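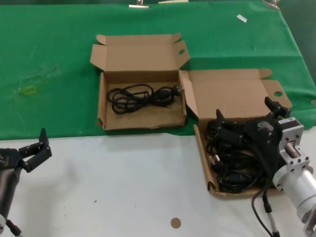
A reader wrote to ask whether power leads can be sent back in any old carton, or whether each one needs its own bag. Any clean cardboard box will do, and leads of the same type can share one. The other questions we get most often about the Daden lead return service are answered on this page.

What can I send?
Mains leads, extension leads, plug-in adaptors and the cords from lamps and small appliances. They don't have to work. Please keep batteries out of the box, including the ones built into power banks.

Do I have to coil the leads?
No, but it helps. A coiled black cord in a shallow box can be checked at a glance. A box full of tangled cables has to be pulled apart on the bench first, and plugs with metal prongs tend to catch on everything else.

How should I coil one?
Start at the end away from the plug and make loose loops the width of your hand. Leave the plug on top. Don't wind the lead tightly round an adaptor, as this strains the wire where it enters the casing. A twist of paper or string will hold it. We would sooner not have tape, which leaves glue on the cable.

Can I reuse a box with a tuck-in lid?
Yes. Small scuffs and tears are fine. If the lid won't close flat, take some leads out and start a second box.

Where do I take it?
To the counter at our Kondis or Sarnach shop during opening hours. Tarar takes boxes by post only. The counter at Tarar will open in September.

Is there a limit?
50 leads per household per visit. Schools and offices may bring up to 2,000 a year if they ring first.

What happens to them?
Each lead is looked over and tested. Sound ones are sold in the shops. Last year we handled 3,181 leads, and 181 of those were kept back for spare plugs. Damaged cable goes for metal recovery.

Can I get a lead back if I sent it by mistake?
Only if it hasn't been sorted. Ring the shop you took it to and have your receipt number ready.

Page last updated 7 August 2023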